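Treatment room inspection checklist, with comments
Scalp and hair procedures, Begum clinic, first floor
Inspection date: September 21, 2022

2 comments | 448 shares

Items are marked Pass, Action or Not checked. Comments follow the item they refer to. Items marked Action are to be closed before the October visit.

1. Hand wash basin, elbow taps, soap and paper towels at the basin
Pass. The soap dispenser bracket has been refixed since the previous visit.

2. Procedure chair: recline, height, head rest lock
Action. The head rest lock holds at the upright and half-reclined settings but slips one notch when fully flat. A patient lying face down for donor area work puts steady load on this part for several hours. Do not use the flat setting until the pawl is replaced. The chair is a Travetti and the part is ordered by serial number.

3. Punch handpieces: cleaning record, storage, speed check
Pass. The display read 4000 rpm at the working setting and the meter agreed. Cleaning records are complete and signed for each handpiece. Store them with the chuck closed.

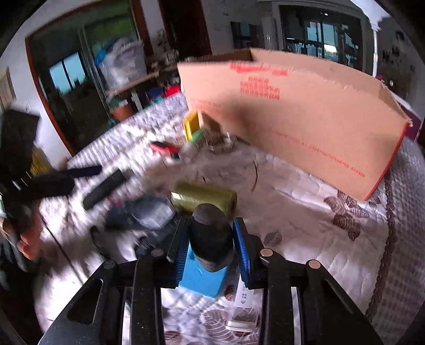
4. Single-use punches and blades
Pass with comment. All packs in date and seals sound. Two sizes were mixed in one drawer. Separate them by diameter and label the front of the drawer, not the inside.

5. Sharps bins
Action. One bin was above the fill line and its lid was not in the temporary closed position. Assembly date missing from the label. The second bin was correct.

6. Graft holding solution and cold storage
Pass. Fridge log shows readings morning and evening. The probe sits against the back wall - move it to the middle shelf, where the solution is kept. 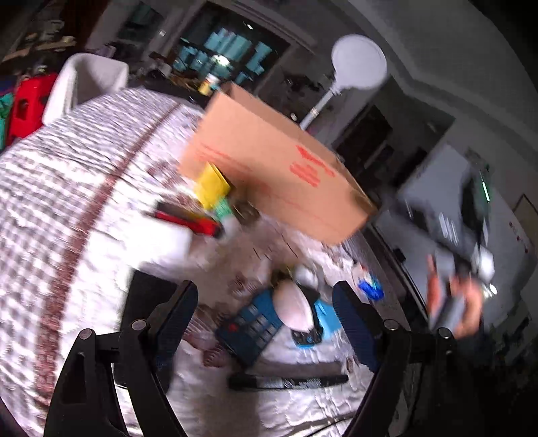 Tanvir Debnath

7. Local anaesthetic: stock, expiry, recording of dose
Action. Stock and expiry are in order. The dose sheet has a column for volume but none for strength, so the total given cannot be worked out from the sheet alone. Add the column. Running totals should be entered at each top-up and again before the recipient area is started.

8. Emergency drugs and oxygen
Pass. Cylinder gauge in the green. Mask and tubing sealed. Tray checked against the list inside the lid.

9. Suction unit
Pass. The Gorine unit reached working vacuum in roughly 2 seconds. Filter changed and dated.

10. Magnifying lamps and loupes
Pass. One lamp arm drifts downwards; tighten the lower joint.

11. Floor and trailing leads
Action. The foot pedal lead crosses the route from chair to door. Run it under the chair base and clip it.

12. Clinical waste collection
Not checked. Consignment notes were held at the Vakemum office. Copies to be sent to Gayan Fakir.

Items 2, 5, 7 and 11 remain open.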